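Perguntas que me fazem sempre

Como lavas a toalha florida da mesa?
À mão, com água fria e pouco detergente. Depois estendo-a logo à sombra, senão o lilás desbota (aprendi à minha custa!).

E a caixinha amarela, é para quê?
Guardo lá botões e linhas. Fica sempre na ponta da mesa, ao pé dos pauzinhos, e já ninguém lhe mexe.

Onde pões as coisas que não têm lugar?
No cesto vermelho, claro! Arrumo-o todas as sextas, com boa música.

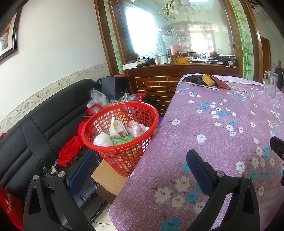
Última alteração da página: abril

O sofá preto risca-se?
O meu, pouco. Passo um pano húmido e tiro os sacos de cima antes de me sentar, quando me lembro :)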